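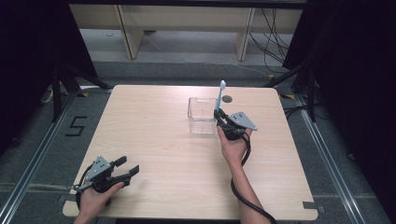

The Sevolside Dental Access Program has published its summary for the past school year. The main findings are set out in this thread. 1/12

The program provided screenings to 1,465 children in grades one through five. Of these, 1,147 were seen at school and the remainder at the Nnaji Street clinic. 2/12

Screening is free to families. It takes a few minutes, involves no drilling or X-rays, and does not replace a regular visit to a dentist. A signed consent form is required each year, including for children who took part before. 3/12

Parents often ask when a toothbrush should be replaced. Our hygienists advise a new one every three to four months, or sooner if the bristles are bent or frayed. 4/12

Brushes should be rinsed after use and left to air-dry standing up. Closed travel caps are fine for a trip but should not be used every day at home. Family members should not share a brush. 5/12

Children under three need only a smear of fluoride toothpaste the size of a grain of rice. From three to six, a pea-sized amount is enough. An adult should put the paste on the brush. 6/12

Most children cannot brush well by themselves until they are seven or eight. Until then, please let the child go first and then finish the job – the back molars and the gum line are the places most often missed. 7/12

"The evening brushing is the one families tell us they skip," notes Salamatu Aliyu, lead hygienist. "If a child falls asleep in the car on the way home, we suggest brushing before leaving Grandma's house." 8/12

Supply kits were handed out at 20 schools. The program gave out 2,275 kits in all, each with a child's brush, toothpaste, floss and a two-minute timer. Kits for older brothers and sisters may be requested at the front desk. 9/12

Change to clinic hours: the Nnaji Street clinic now opens at 7:30 a.m. for school-age patients. The Randier branch keeps its present hours. Evening appointments at both sites remain limited, and calls are returned in the order received. 10/12

Consent forms sent home in December are still being accepted. Forms may be returned to the school office or brought to either clinic. Forms in Spanish, Somali and Vietnamese are available on request. 11/12

Questions about the summary may be sent to Vilhjálmur Østergaard, program manager, through the contact page on our website. Please do not post a child's name or health details in replies to this thread. 12/12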